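Onley House – Room Inspection Checklist, Food and Waste in Bedrooms
Form 14, revised March
Inspection date: 19 Sep 2018
Area: second floor, bedroom side
Marks used: OK / Fix / N/A

1. Floor clear from door to window – OK
Wood floor swept. One board near the door is slightly raised. Already on the Dorora repair list, no new entry made.

2. Cords kept off the walking path – Fix
Extension cord for the desk lamp runs across the closet opening. Move it behind the desk. Tape is not accepted as a repair.

3. Window opens and locks – OK
Latch is stiff but closes fully. Same comment as last time.

4. Smoke alarm tested – OK
Test button held until it sounded. Battery door closed.

5. Heater clearance – N/A
Heater is in storage until the weather turns. Check again when it comes back up.

6. Bedding off the floor – OK
Blanket tucked in on the window side. The old comment about the blanket hanging over the heater spot is closed.

7. Wastebasket present and lined – Fix
The room has a basket. Liners from the Skilby pack are too short and slide down inside. Use the tall ones from the hall closet, shelf 76. Food waste goes down to the kitchen the same day – this applies to cartons and cups even when they look empty.

8. Open food or drink in room – OK
None found. Snacks in the desk drawer are in a closed tin.

9. Sealed drinks in room – see comment
Single-serve cartons are allowed in bedrooms if they are shelf-stable and in date. Anything marked "keep refrigerated" goes back to the kitchen. For imported cartons, copy the product name and the net content from the front of the pack so the pantry sheet can be matched. Pantry line for this item is 744.
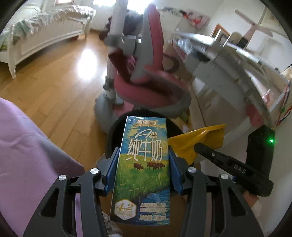 Item 9 – milk carton, 纯牛奶 (pure milk), A2β, net content 200 mL.

Comment on 9: the date still has to be read and written on the pantry sheet. Until that is done, treat the carton as not cleared and leave it unopened. A carton that is swollen, leaking or split at a corner goes out whatever the date says. Do not pour it down the bedroom sink.

10. Allergy card on the door – Fix
The card lists nuts only. Milk has to be added in the second box, including A2 milk. Blank cards are in the Juhl folder.

11. Plastic bags – OK
Bags are fine in this room. In the nursery they go on the high hook, no exceptions.

Result: pass with three fixes (2, 7, 10). Item 9 stays open until the date is entered.
Recheck: at the next linen change. Keep this sheet with the pantry sheet.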